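Robots Learn to Tidy Up, and People Are Their Teachers!

Have you ever wiped down a bathroom counter? You probably did it without thinking. For a robot, it's a giant puzzle! How hard should it squeeze a bottle? Where does the counter end?

At Flatora, a company in the town of Clullden, robots are starting to help the cleaning crew. The crew looks after 522 hotel rooms, and a lot of the work is the same every day: pick up, wipe, put back, repeat.

So how does a robot learn a job like that? People show it! A worker holds a gripper in one hand — a bit like a big plastic claw — and uses it to do the chore. Small cameras record each move. The robot needs nearly 500 tries of one chore before it gets good, and even then a slippery soap bottle can fool it.
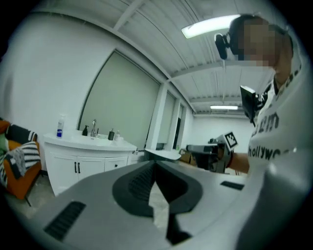 What about the people who used to do all that wiping? At Flatora, six of them now spend their mornings as robot teachers. They know tricks no computer has ever heard of, like which corner always hides the dust! Their backs get a rest from bending, too. Some of them miss the old routine, and everyone had to learn new skills, so the change took time. The robots still can't fold a towel into a swan, but lessons on that start in November.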